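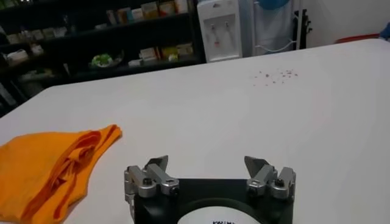
The white table. Plenty of room on it.

From: Eamon Foley
To: Mitlow Bookbinding list
Date: 2019-07-14
Subject: Re: Re: warped boards, again

Attila Kocsis wrote:

> I have now made the same notebook four times. Each time the covers
> come out of the press flat as you like, and by breakfast they have
> curled outwards like old toast. I'm using 2 mm greyboard, bookcloth
> outside, ordinary cartridge paper inside, and wheat paste for
> everything. I leave them under weights for 10 hours.
>
> Nuala says it's the grain. Makis says it's the paste. My wife says
> it's me. Any other theories welcome. Also, does it matter what I
> work on? I'm on the end of the kitchen worktop at present, between
> the bread bin and the kettle.
>
> Attila

Attila,

Your wife has the strongest case, but let me speak up for Nuala first.

If the covers curl outwards, the outside is pulling harder than the inside. The paper you paste down inside is meant to pull back the other way, and it can only do that if its grain runs from head to tail, the same as the board and the cloth. Cartridge paper from a pad could be going in any direction. Cut a small square, mark which way up it came, damp one side and see how it rolls. The grain runs along the roll. I did this to a whole packet in April and found I had been wrong about it for 24 notebooks, most of which I'd given to relatives. They've been very kind. One of them uses hers to hold a window open.

Makis has a point too, though I'd never tell him in person. Wheat paste carries a lot of water, and if you use it on both sides you have in effect given the board a bath. Try a mix with some PVA in it for the cloth and keep the straight paste for the inside, where you want the pull. Brush it thin. When you think it's thin, brush it again without going back to the pot.

Ten hours under weights isn't long. I leave mine a couple of days with blotters on either side, changing the blotters whenever I remember, and I put them under the MacDonald encyclopaedia, which my uncle bought in instalments and which has never been asked a question in its life. If you open them up at breakfast time next to a boiling kettle, you can expect toast.

Which brings me to the worktop. Yes, it matters a bit, mostly for your temper. A big pale surface is lovely for cloth, as you can see every crumb and every blob of paste before it gets on the cover. It also shows you exactly how untidy a worker you are, so think hard before you get one. Anything flat will do to start with. Put newsprint down and throw each sheet away the moment there's paste on it. Don't fold it over to use the other side. I know you do this, Attila, I've seen the Zosine album.

On the group order: Donal Costello is sending off to Revden for greyboard and the price drops at 200 sheets. We are well short. If you want any, tell him and not me, and say which way you want the grain.

Nuala, have you still got my bone folder?

Eamon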